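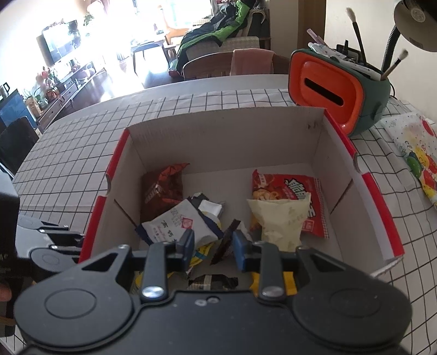
*Snack sorting at a home table, seen from the right-hand gripper.*

## Hand-held recording moves into people's homes

The snack box task is now part of the regular recording plan at Brillden. It was a trial item through the winter, and from April it has the same standing as folding and table clearing. Anyone who signs up for home sessions can expect to be given it.

The task is simple to explain. A shallow box of wrapped snacks goes on a table. The person recording holds a gripper in each hand, picks packets out of the box, and sets them down where the task card says. No robot is present. The grippers record what the hands do, and the arm in the Baltgate lab is trained on those recordings later.

We used to do nearly all of our teaching by remote control. An operator sat at the Baltgate station with a pair of leader arms and watched the work on a screen. That still gives the cleanest joint data, and we are keeping it for anything with doors, drawers or heavy items. For small, light packages it was slow. A good operator on the remote station finished 22 snack episodes in a session. With the hand-held grippers the same operator finished 90.

Wrappers are also hard to judge on a screen. Foil bags bend under the pads, and the crimped edge is often the only good place to grab. People holding the gripper find that edge quickly. On the remote station they tend to close on the middle of the bag and squeeze.

Homes bring in things the lab does not have: patterned tablecloths, bright windows, chairs with clothes on them, lamps and pen holders close to the work. Please leave all of that as it is. The early recordings from Baltgate were made on one gray bench under the same lights, and the policy trained on them lost track of the packets as soon as we moved it to a different table.

### Notes for people recording

- Start each episode with both grippers open and visible to each other's cameras.
- Pick one packet at a time. If two come up together, put both back and carry on. Do not stop the recording.
- Go for a crimped edge or a corner first. Large bags can be taken by the top edge.
- Packets that overlap should be left that way at the start. Shake the box between episodes so the order changes.
- Keep the box on the table. If it slides, use the other gripper to hold the side wall.
- Missed grasps are fine. Try again at normal speed and let the recording run.
- Take a break after every 6 episodes. Tired wrists show up in the data as jerky motion near the end of each reach.

Calibration has changed too. The old routine asked for a full sweep of the room before every episode. Now one sweep at the start of the session is enough, plus another if you move the table or change seats. Check that the jaws close fully before the first pick. The Sabbagh pads wear on the inside face, and a worn pad will let a thin wrapper slip even when the jaws look shut. Spare pads are in the lid pocket of the kit.

### Kits and pickup

There are 4 hand-held kits in circulation, each with two grippers, a charger, task cards and a bag of spare screws. The Dirnness office handles bookings. Kits go out for one week and come back on Sunday before 6 in the evening, so the batteries can be charged and the storage cleared for the next household. Leave your recordings on the device. The office copies them over and checks that both hands were saved.

Snacks are not supplied. Use what you have, in any mix of sizes, as long as the packets are sealed. Swap a few of them partway through the week if you can. Glass jars, cans and loose fruit belong to a different task and have their own card.

The remote station at Baltgate is still open for operators who prefer it, and the drawer and cabinet tasks need more hours there than we have booked so far. Sign up through the same form and choose "station" in place of "kit."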